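Shared Workshop Members Complete First Working Version of Laundry-Handling Arm

URMONT, 10/10/26. The Urmont Shared Workshop announced today that its members have finished the first working version of a robotic arm and gripper meant to load and unload front-loading washing machines. The project, named Budovex, began in January and was built on open benches with tools available to every member.

The build team, led by Yaqin Jia, put 458 hours into the work and machined or printed 242 parts. The finger links went through 4 designs before the team settled on the present one.

"A washing machine is a hard place for a gripper," Jia said. "The opening is round, and cloth never lies the same way twice. We wanted to take on a household job that people know well."
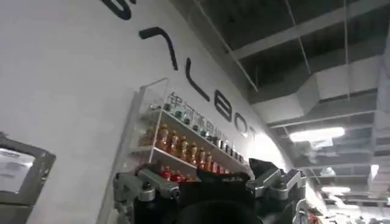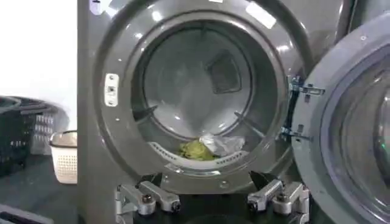
Gripper and open drum, with a yellow-green item and a white one inside.

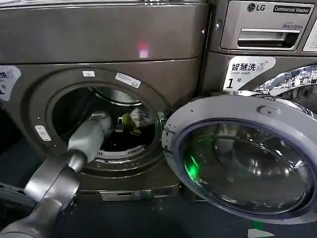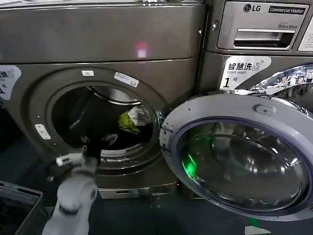

Can people outside the workshop build the arm themselves?

Drawings, parts lists and wiring notes will be released to the public at no charge. Builders will need access to a small mill and should have some experience with motor controllers. The workshop does not plan to sell finished units or kits.

Funding for motors and bearings came from Honddale, a regional supplier of workshop equipment, and from the Rizvi Fund for Home Engineering. Nineteen members took part in the project. The next stage of work will cover sorting by fabric type and a quieter wrist drive.

Requests for the drawings may be made in writing to the Urmont Shared Workshop, Budovex Project.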